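Home Projects Gallery Notes Contact

Looking after the Gazi: wrist cameras and hands

Gazi is the two-handed robot we run at Zuleo for household pickup work. It has a camera at each wrist and one at the head, and all three go through the same check before a run. Yae Kaneko wrote the routine in March and Selvaraj Roy keeps it up. The pictures come straight from the robot's own cameras.

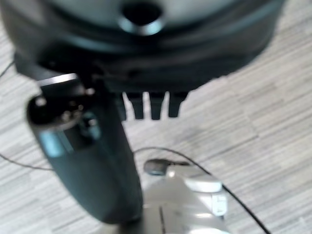

Wrist view, with the rounded housing overhead, a white device and black cables on the floor. 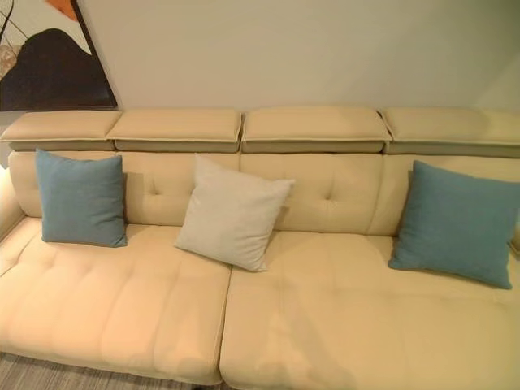

Head view of the sofa, with two teal pillows and a pale one between them.

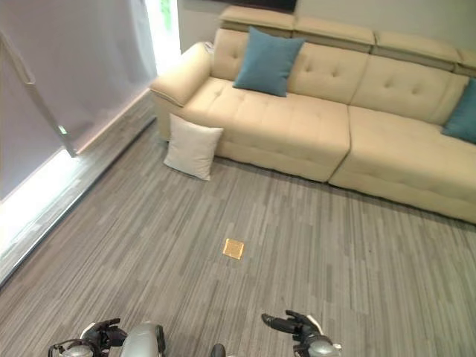 Head view again, both hands low in the picture and the white cushion on the floor.

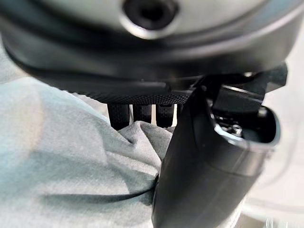

Wrist view, black finger against gray fabric. The small silver screw shows in the opening near the top of the finger.

Notes on the routine

Wrist cameras get wiped with a dry cloth. The housing always takes up the top of the wrist picture and stays blurred, so focus is judged on whatever is below it.

Fingers are opened and closed by hand with the power off, then again under power. Any finger that drags is taken off at the bracket – two people for this, one to hold the wrist.

Screws in the finger joints are checked with the short driver. Lint collects in the joint openings after cloth work, and Sewwandi Roy uses a soft brush on it. No compressed air.

Cables at the wrist should keep some slack at full turn. We have replaced two so far, both on the left.

Spare fingers are in the Dustus drawer, bottom row. Tell Selvaraj if you take the last one.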